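Chapter 7
What the Numbers on Packaging Waste Can and Can't Tell You

In February, the town of Drodcombe announced that its households had cut packaging waste by 20 percent. The figure went into a press release, then into two newspapers, then into a talk that one of your authors, Olga Antunes, happened to attend. It was shown on a slide with a green arrow. She asked where it came from. The speaker said it came from the town.

It took several weeks to get a better answer. The 20 percent came from a survey of 256 households, out of 1,484 that were mailed a form. The form asked people whether they threw away "less, the same, or more" than the year before. Someone had then turned those replies into a percentage, by a method that was never written down. No bin was weighed.

We start with Drodcombe because it is ordinary. Most of what you will read about household waste rests on work of this sort, and some of it rests on less. That doesn't make the claims false. Packaging waste in Drodcombe may well have gone down. It may have gone up. The survey can't settle it, and a student who finishes this chapter should be able to say why without much help.

Who answers a form about trash? People who are proud of their trash, mostly. Clementina Carrilho, who later went back to the town for her thesis, called on households that had never mailed the form back. Many had thrown it out unopened -- which was, as she noted, a small addition to the thing being measured.

Then there is the matter of the unit. Waste can be reported by weight, by volume or by item, and the three rarely agree. A switch from glass jars to plastic pouches makes weight fall sharply while the item count stays where it was. A company that wants good news will pick the unit that gives it. When the snack maker Brudix reported "lighter packs," it was telling the truth about weight and saying nothing about how many packs it sold.

Item counts look simpler, and students tend to trust them. They shouldn't, at least not before they have tried one. Is a lid part of its cup, or a second item? Does a sachet count the same as a carton? Omid Yazdani and Vitória Baptista once sorted the same bag separately and came back with different totals, and both could defend every choice they had made.

Cups, cans, cartons, lids and sachets all have to go somewhere on the tally sheet:

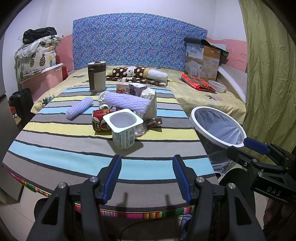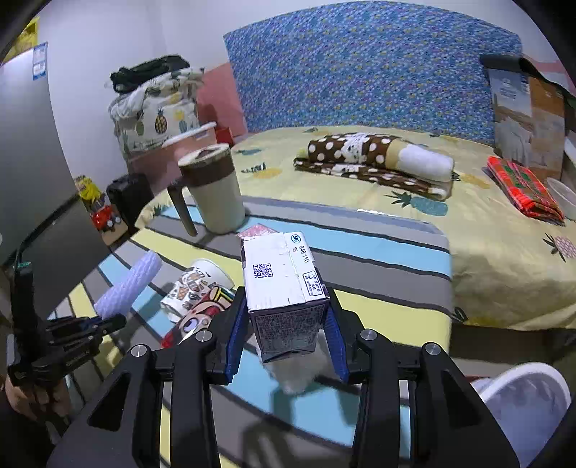

7.1 Choosing a Unit Before You Collect Anything

Write down your unit, and your rule for parts that come apart, before the first bag is opened. If you decide later, you will decide with the result in view, and you will not notice yourself doing it. The Stinia study, which we take up in Section 7.3, changed its rule for lids halfway through. Its authors mention this in a footnote.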